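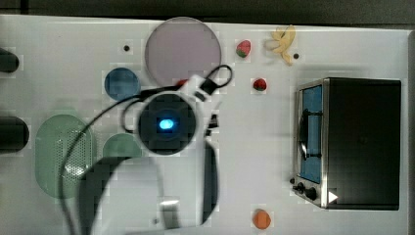
Garrido

4. Running the kitchen chore set

Guide last changed 24 August 2021.

The chore set shows how far the Iloder arm is from doing kitchen work at home. It uses toy food, plates, bowls and a small oven on a white tabletop. Expect slow moves and some drops. The arm is not ready for real dishes or a hot oven.

4.1 Before you start

1. Wipe the tabletop and let it dry.
2. Put the large plate near the far edge. Keep the strawberries and banana to the right of it.
3. Turn the oven so its door faces the middle of the table.
4. Check that the arm's cable is free to swing.

Caution: Keep hands off the table while the arm has power.

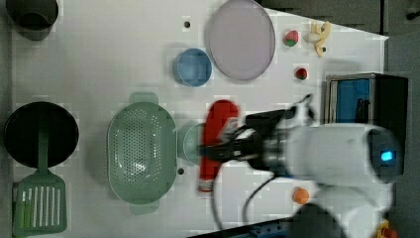 4.2 Picking up and putting down

5. Load task file 459.
6. Press Start and let the arm finish its move before you touch Stop.
7. Run the task 3 times with the same layout, then move one item and run it again.

Note: In our December runs, 549 of 530 + 459 tries ended with the item where it should be. Most of the rest were dropped on the way.
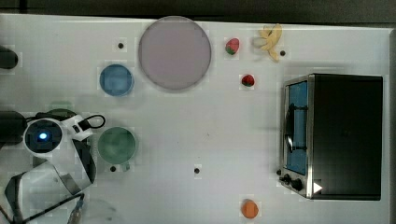
8. Write down each drop and which item it was.
9. Send the arm back to its rest position before you clear the table.

For oven door tasks, go to section 5.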